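From: Elsie Mellor
To: the Mottram home machines list
Subject: Re: so can they do the dishes yet or not?
March 2026

Sheila Hebden wrote:

> I've read the whole thread now and I'm more confused than when I
> started. Brenda says there are machines folding shirts in a laundry
> somewhere, Ruth says it's all stage tricks and there's a guy behind
> a curtain. My sister wants to know if she should hold off on
> replacing her dishwasher because in two years a robot will just
> wash up by hand. I told her to buy the dishwasher. Was I right?
>
> Also, does anyone know why everything they show is somebody picking
> up a block and putting it in a bowl? I have never once in my life
> needed that done.
>
> Sheila

Hi Sheila, hi all,

Yes, you were right, tell her to buy the dishwasher! A dishwasher is a robot that gave up on having arms, and it's better at dishes than anything with arms that I've come across.

I do think Brenda and Ruth are both a bit right, though. Some of those shirt videos are a person steering from the next room (the small print usually says so, if you go looking for it) and some of them really are the machine on its own. What you don't get from a video is how many goes it took. I went to an open day at Tela last July and watched their arm, the one they call Skulodell, put mugs on a rack. It did 14 in a row without dropping one, and I was all ready to be impressed, and then somebody asked if it could do a wine glass. They tried. It closed on thin air next to the stem, lifted very confidently, and set nothing at all down on the rack. Then it did it again. The glass just stood there.

That's the bit I keep coming back to. Clear things are miserable for these machines. A mug is a nice solid lump with a handle. A glass is mostly whatever is behind it plus a few shiny streaks off the ceiling lights, and the streaks move when the camera moves. You and I know where the rim is without thinking about it, and we've also broken enough of them to know how hard to squeeze.

As for the block and the bowl, I had the same complaint, and Sorcha Kinnear set me straight on it. She spent a while at Pevwood on the packing side and says picking up and putting down is most of what anybody's hands do all day. Loading a dishwasher is that. So is putting away groceries, or filling a tray of parts for the next shift. If it can't do the block on a Friday-afternoon sort of table, with junk lying around, it has no business near your good plates. Okay, so fair enough. I still want to see it deal with a roasting pan.

The shop floor is further along than the kitchen, from what she tells me, and mostly for dull reasons. The boxes come in three sizes, the floor is flat, and if the arm gets stuck there's a person ten steps away who can unstick it. Pevwood had one cell that got through 395 cartons on a good shift and then lost half a morning to a batch with glossy tape. My kitchen is all glossy tape, if you see what I mean. Plus a dog.

What has changed, I think, is how they get taught. It used to be somebody writing out every move. Now a lot of it is people doing the job themselves with a gripper in their hand and a camera on the gripper, over and over, and the machine learns from the recordings. Sorcha quoted me 2717 tries for one small task on one table. I've seen toddlers learn faster, but then the toddler doesn't get to pass it on to all the other toddlers. It also means the chores get picked by whatever people can stand to repeat all day, so I wouldn't expect the oven to get cleaned any time soon. 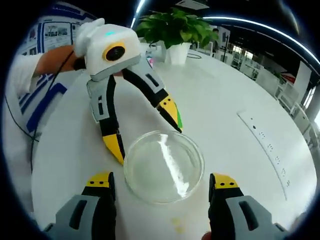 A glass dish on a white table, with one gripper up front and another coming in from above. Clear and shallow, so no favors there.

Look at the shine across that dish, Sheila, and think about your sister's wine glasses.

If you want my guesses, and they are only guesses: towels and T-shirts first, slowly, in places that do nothing else. Then clearing tables in a cafeteria where everything is plastic. Glassware a good while after that. Making a bed I have no idea, I can barely do the fitted sheet myself.

Ruth, you asked a few messages back what the Tela arm costs. I asked too and got a very friendly non-answer. The bare gripper is easier to find out about, and Brenda had a link to a parts page before the list ate it - Brenda, could you send that again? As text this time, attachments seem to vanish.

I'm going back to Tela if they do another open day this July. They said 32 places last time and it filled up fast, so shout if you want me to forward the sign-up when it comes. I'm bringing my own wine glass.

Elsie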